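Hand-held gripper notebook, vanity set
12 August 2020 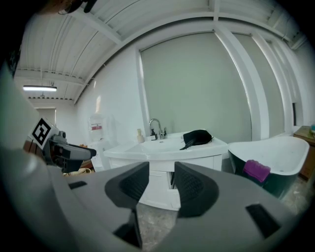
View from the right-hand tool, jaws open, facing the vanity. Black fabric still on the countertop, left tool with its marker plate at the left.

Task for this block: pick up the black cloth from the right side of the sink top, carry it to the tub, lay it over the near rim next to the purple towel. Right tool does the pick. Left tool holds or spreads if the cloth comes up bunched. Both tools go back to open, pointing at the vanity, before the recording is closed.

Target from the June plan is 200 demonstrations on cloth, split over the Hornen room and the Lindgren room. Hornen had 40 accepted at the start of today. I have not added today's to that number yet. They need to go through the checker first.

Setup

Wide lens on both tools, same focus setting as the last block, screw taped. Wiped both lenses with the dry cloth and did not touch the mounts. Re-ran the jaw width calibration on each tool: full close, full open, slow close, with the new pads on. The old pads were giving a closed reading that wandered by a couple of millimeters depending on how hard the trigger was pulled. The new ones are stiffer and the closed reading repeats. If you swap pads, redo the calibration even if the part number is the same. I skipped it once in June and had to throw out the width channel for that whole block.

Marker plates: check the screws on the left tool. The plate had play in it when I picked the tool up, enough to feel by hand. Tightened it and re-measured the offset from plate to jaw center. New offset is in the Dernico config under today's entry. Anything recorded before that entry uses the old offset, so do not merge the two sets without applying both.

Mapping pass before the first demonstration: one slow sweep of vanity, tub and windows, then back to the sink. The blinds are a problem for tracking. They are flat and nearly one color, and if the view fills with them the position estimate starts to drift. The ceiling is better for texture, with the ribs and beams, but the ribs repeat and I would not trust them alone. What works is to keep the tool tilted down enough that the faucet and bottles stay in view while moving toward the tub. I ran the sweep twice and kept the second map. The first had a visible step where I turned past the wide column.

Demonstrations

First batch was pinch from the top, in the thick part of the cloth. Jaws straight down, close, lift. Easy for the hand, poor as data. The tips cover the contact point from the camera's side and the policy gets almost nothing to look at in the half second before closing. It also picks up a lot of cloth in one lump, and the lump does not lie down over a rim.

Second batch was from the front, taking the narrow end nearest the front edge of the sink. Lower jaw flat to the countertop, slide in, close, lift and back away. The contact stays visible longer. The cloth hangs from one end and can be laid over the tub rim by moving across it and down. This is the grasp to keep. Use it for the remaining demonstrations unless the cloth lands with no free end showing, in which case pinch the edge closest to you.

Speed: slower than feels natural. The arm we replay on has a joint speed limit well under what a wrist can do, and the checker rejects any demonstration that goes past it. My usual failure is the turn from sink to tub. I swing the tool instead of walking it over. Three rejects today, all of them from that turn. Moving the feet first and keeping the elbow in fixes it.

Reach: the real arm will be on the Workholm stand, and the stand will not go between the vanity and the tub. It has to work from the front. So no leaning over the sink and no coming in from the faucet side, even when that would be the shorter path. Two-handed spreads have to happen in front of the rim as well. I checked a handful of trajectories against the stand model at lunch and the far end of the tub is out of range. Lay the cloth on the near rim, left of the dip if possible.

Left tool: when it is not in use, hold it still and inside the right camera's view. I had been letting it drop to my side and the relative pose between hands went missing for long stretches. With the marker visible the relative pose can be recovered directly without going through the map. It does not need to be close, it only needs to face the other tool.

Reset: drop the cloth on the right side of the countertop from around hand height and leave it as it falls. Do not arrange it. In the June set the starting shapes were too much alike, and on replay the arm went to the same point whether the cloth was there or not. Leave the bottles where they are for this block. Moving them is a separate condition and goes in its own folder.

Problems

Trigger on the right tool sticks slightly at the last part of the close. It shows in the width trace as a flat spot and then a jump. Probably the return spring. Usable, but note it in the log.

Exposure hunts when the tube light comes into the top of the view. Locked exposure on both cameras after the first batch. The first batch stays on auto and is tagged that way.

Clock offset between left and right tools was fine at the start and had grown by the end of the session. Sync again at each battery change.

Open items

Run the checker on today's recordings and add the accepted ones to the Hornen count.
Replace return spring, right tool.
Decide whether the top-pinch batch goes in at all. I lean toward leaving it out of training and using it as a test of the filter.
Replay three of the front-grasp demonstrations on the arm at quarter speed before recording more.
Thread lock on the marker plate screws, both tools.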